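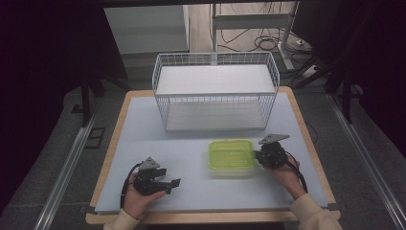 Green tub and wire basket on the table

Missed trash pickup after the holiday schedule change, who do I call now?
Posted by Thenmozhi Warrier, 01/07/2026
Grarnum neighborhood help board > Trash and drains

Quick one. We're on the Rathnayake Street side, 12 houses, and the truck has skipped us twice. Main road got done both times. Called Winard, they say the city changed the route. Called the city, they say ask Winard. Meanwhile people have started leaving bags next to the storm drain by the bus stop and it's going to clog the minute we get real rain. Same thing happened in August, water up to the curb.

Is there an actual form for this? Or a person? Also can they fine us for the bags at the drain, some of them aren't even from our street.

Debashish Haque
There's a form. City site, Public Works, then "Missed collection". Don't pick "General complaint", mine sat there 49 days. You need the account number off the water bill, not the trash bill (I know). Put every house number in one report if you can, they treat it as a route problem then and it goes to the supervisor. Single address just gets you a sticker and a "bin not out" note.

For the drain thats a seperate report, Stormwater. Different office. Say "blocked inlet" and give the nearest cross street. They came out in 4 days for ours.

Fines, as far as I know they go by mail found in the bags. Not by whose curb its on. But get it in writing that you reported it.
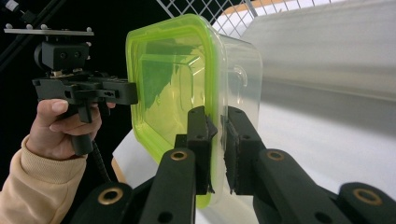
1 min read

covus_lane_mom
Same over here on Covus Lane. No idea about the form, we just drove ours to the transfer station. Almost 61 pounds of it, smelled awful. Closed Sundays btw, check before you load up the car.

Thenmozhi Warrier
Thanks both. Found the form, it kept timing out on my phone but worked on the laptop. All 12 addresses in. Stormwater one is in too. Debashish, did you get a case number by email or only on the screen? I closed the tab like an idiot.

Debashish Haque
Email, check spam. If nothing by tomorow call Public Works and give them the street, they can look it up that way.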